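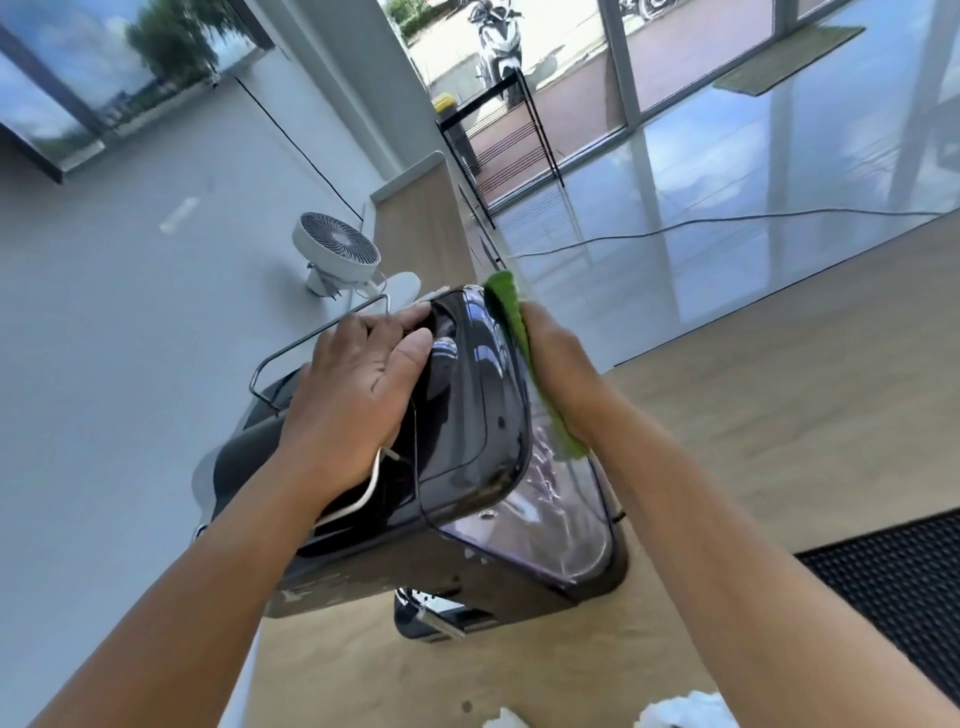
Diltimberg Nutrition Service provides dietary counseling to adults and families in Dolitz and the surrounding towns. The service was founded by Braulio Galindo, a registered dietitian, and now employs 16 staff at 3 offices. 

Clients are seen by appointment, in person or by telephone. A first visit covers medical history, current diet and any supplements in use.

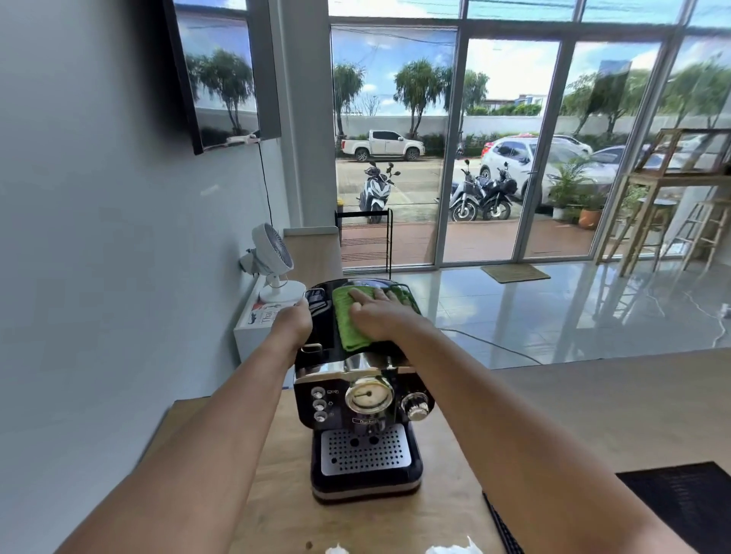
Follow-up visits are shorter and are arranged with the same dietitian – usually at the Kang Street office, which opens at 7 a.m.

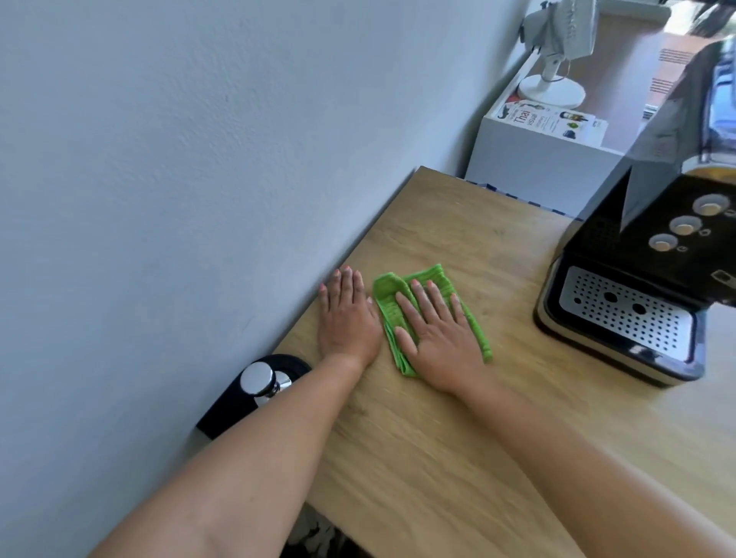

The Pluder Program offers group classes on iron, calcium and healthy eating in later life. Each course runs for seven weeks and is open to residents by referral. Sessions on safe food preparation include table care.

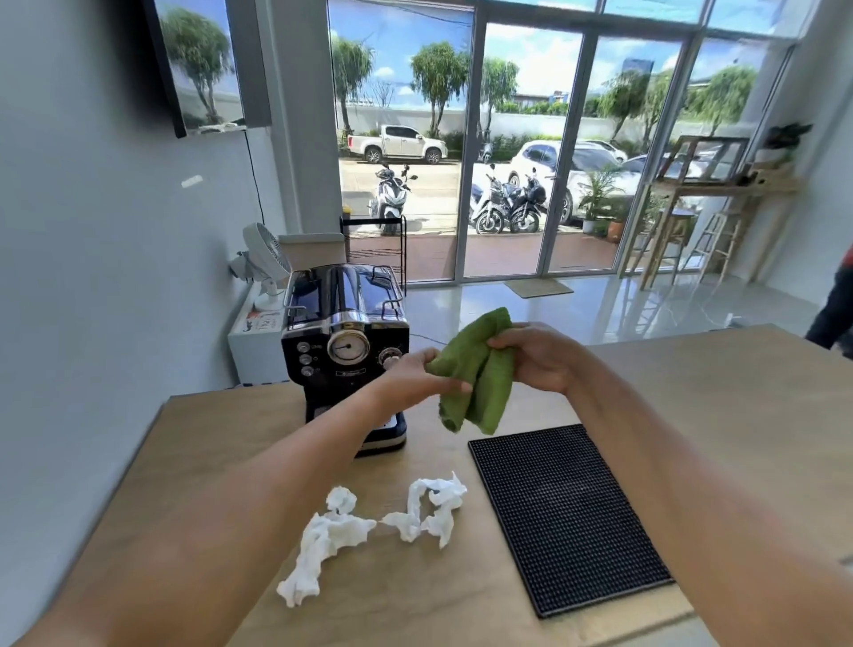

Referrals and Fees

Referrals are accepted from physicians, nurses and school health staff. A schedule of fees is available at each office.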